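Why do we eat with two sticks?

A page for young readers, by Oratile Msimang

Do you have chopsticks at home? Many people in the world use them every day. They eat rice, noodles, vegetables and fish with them, and also soup, if there are pieces in it to pick up.

Chopsticks are very old. People in China used them more than 2000 years ago. The first ones were probably for cooking, not for eating. With long sticks the cook could reach into a hot pot and keep the fingers safe. Later, food was cut in small pieces before cooking, and then it was easy to eat with sticks also.

Chopsticks can be made of wood, bamboo, metal or plastic. In Korea many are of metal. In Japan they often have a thin, pointed end – this is good for taking the bones out of fish.

How do you hold them? The lower stick rests between your thumb and your hand and it does not move. The upper stick you hold like a pencil. Only this one goes up and down. When I taught my class in Lurstead, the youngest child was 7 and she learned it with pieces of soft bread. Peas came much later!
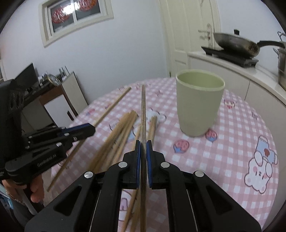 Chopsticks work in pairs, so after washing we must find two which belong together. Put them on the table first, so that you can see them well. On a checked tablecloth like the pink and white one, with its strawberries and white bear, wooden chopsticks can lie in all directions, and one may be on top of another. Take one stick. Now look for a second one with the same length and the same color. Hold both upright on the table and compare the tops – are they equal? Then you have a pair, and you can lay the table for dinner.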